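Kostberg Photography opens its books for spring weddings and moves into a bigger studio

After six very happy years of working out of a converted sunroom, Kostberg Photography is moving into a proper studio on the main street of Etunis, and couples planning a spring wedding are warmly invited to come and have a look. The doors open on Monday at 9 in the morning, and the kettle will be on well before that.

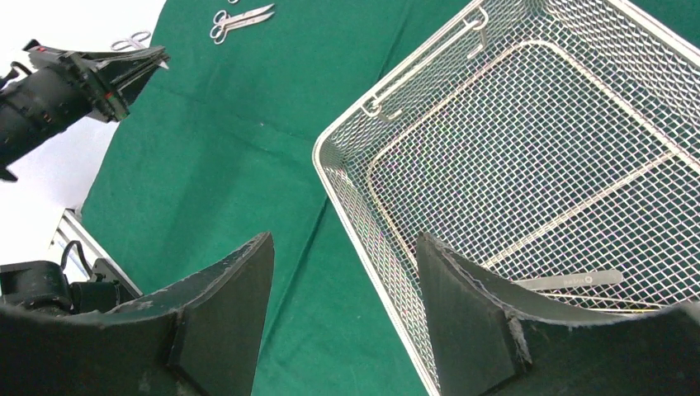
Couples will find the new studio has a good deal more room for the part of the job we love best, which is sitting down together and hearing how the two of you met. There is a long table for looking through albums, a quiet corner for nervous parents, and a wall of backdrop cloth in colours we have been collecting for years — among them a dark green, much like the drape with the long creases shown here, that flatters nearly everyone and has become a favourite for engagement portraits. Bring the dog if you like!

Spring packages start at $1,970 and include an engagement session, seven hours of coverage on the day and an album bound by our friends at Morikawa. Couples who book in March will also receive a framed print for each set of parents, with our love.

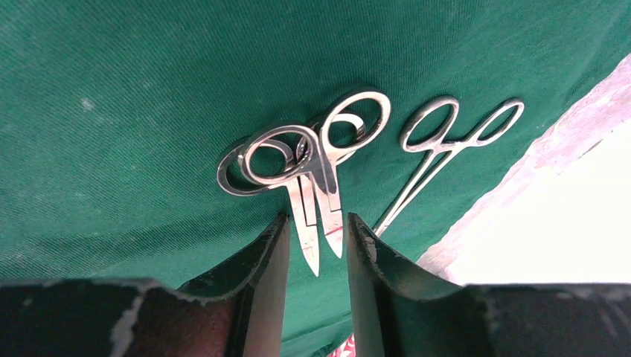 Hugo Figueroa remembers his own consultation in the old sunroom as the afternoon the whole wedding stopped feeling like a chore, and says he and his wife stayed almost two hours longer than they had meant to, talking about her grandmother's garden.

Consultations are free and can be booked through Sinéad Ní Bhriain at the studio, next door to the Nakico bakery. Evening times are available too — just ask when you ring.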